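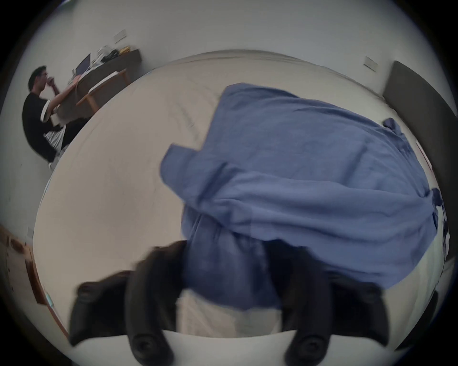 Folding Season Is On: Notes From the Bedroom Set

If you've wondered where the Mornoven team has been hiding, we've been making a bed messy and then doing something about it, over and over, and having a great time! Mornoven is our cloth-handling project, and the goal for the first release is a model that can take a piece of fabric off a bed, spread it, and fold it. To learn that it needs examples from real hands, so we pick up the hand grippers and do the job ourselves while the wrist cameras record.

As of Sep 20, 2023 we have 1,309 recorded tries. After review, 392 of them are marked "clean," meaning one full fold with no long pause and no fingers blocking the cloth at the wrong moment. That may sound like a small share, but the others aren't trash. Rin Hirano keeps a second pile for slips and regrabs, and she's convinced (I'm coming around) that those are where the model will pick up how to recover when a corner gets away.

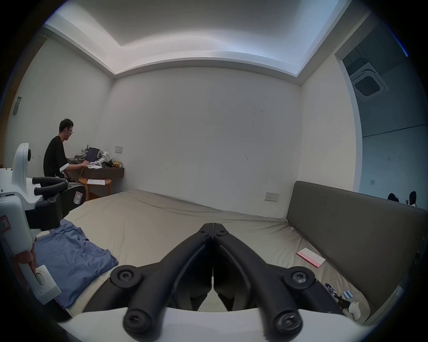 Two hands or one?

Both, for now. We started with one gripper because it's easy to teach a newcomer, and you can get through a session of 49 tries before your forearm complains. Two grippers is slower, but oh, the folds are so much better. A shirt with a collar really wants one hand to hold while the other one travels. Sevim Bozkurt wrote up a short guide for two-handed work and it's in the Keskin folder, along with her notes on squeezing gently. Please read it before your first session, even if you've done plenty with one hand.

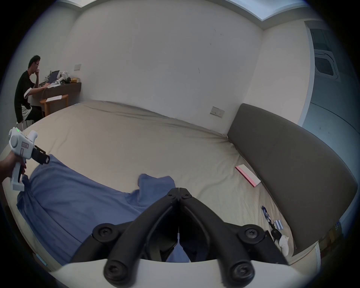
We also stopped tidying so much between tries. In the early sets every sheet was smooth and every cloth began flat in the middle, and the test model got very good at exactly that bed and nothing else. Now you toss the cloth, take it as it lands, and go. Small stuff can stay on the mattress too, as long as it isn't under the fabric.
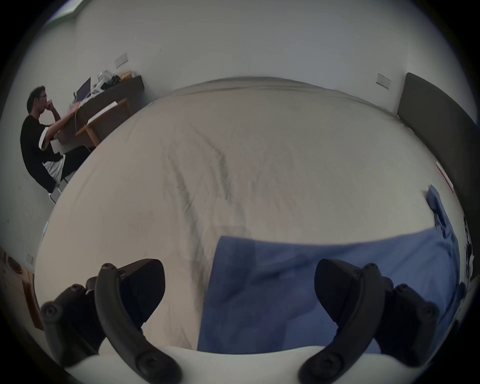 Labeling is the part that could use more love. Each try gets a start mark, a grasp mark and a release mark, and the grasp mark is where people disagree. When a blue cloth is lying over a pale duvet, with one end bunched up in a little peak by the headboard, the color makes the edge easy to find, so start with clips like those if you're new to it. White on white can wait until November, when the Nistar labeling tool gets its zoom. Budget 15 minutes for your first batch and ask Rin about anything odd.

Next up is towels at the Clusonmont space. Come fold with us!

Mornoven project newsletter | Contact: reply to this mailing | © 2023 Mornoven | Back to top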